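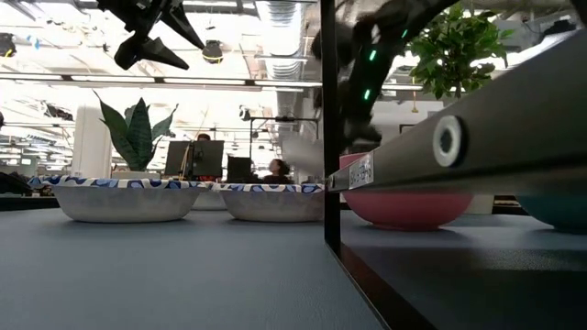 Can members who joined after the start of the step challenge still win a prize?
Late joiners count towards their team's total, but the individual prizes are only for people who signed up before the first weigh-in.

Grurkbridge Fitness Club
Minutes of the members' meeting held on 1 May 2021

Present: Isla Fairweather (chair), Darius Ardeleanu, Shaohua Peng, Dilwyn Hopkin (minutes)
Apologies: Mahfuz Roy

1. Minutes of the last meeting
Agreed, with one correction. The rowing machine was serviced, not replaced.

2. Matters arising
The key for the side door has been cut and is with Darius. The changing room heater is still waiting for a part. Isla to ring the supplier again.

3. Step challenge
Shaohua reported that 104 members have signed up, in 6 teams. Team Wolach is in front after the first fortnight, with Team Zamudio second. Two people had asked whether steps from a treadmill count. Agreed that they do, as long as they are entered on the same day. Swimming and cycling do not count as steps this time. Darius thought this was hard on people with bad knees. Shaohua will look at a points table for the next challenge and bring it to the meeting in November.

The question on late joiners was put again by a member of the evening class. The rule given at the top of these minutes was agreed and will go on the noticeboard. Weigh-ins remain optional for anyone doing steps only, but they must still give their name at the desk at the first one.

4. Money
The balance stands at £2,377. Isla proposed setting aside £200 for challenge prizes, to be split between the winning team and two individual prizes. Dilwyn asked that the money be given as class vouchers and not cash. Agreed on both points.

5. Classes
Wavesell have offered an earlier slot for the circuits class. The present group would rather keep the later time, so the offer will be turned down for now. Dilwyn to write and thank them.
Mahfuz sent a note to say he can take the beginners' running group until the end of the summer. He needs a second leader for the back of the group. Darius will do alternate weeks, and the other weeks are still to be filled. Names to Mahfuz, please.

6. Any other business
Mats are being left out after stretching. Instructors to remind people at the end of each class.
Shaohua has a box of lost property, mostly water bottles and one good pair of trainers. Anything left at the end of the month goes to the charity shop.
The music in the weights room was raised again. Left as it is.

Actions
Isla: heater part, prize vouchers
Shaohua: notice on late joiners, points table
Dilwyn: letter to Wavesell
Darius: alternate weeks with the running group

Next meeting to be fixed by email.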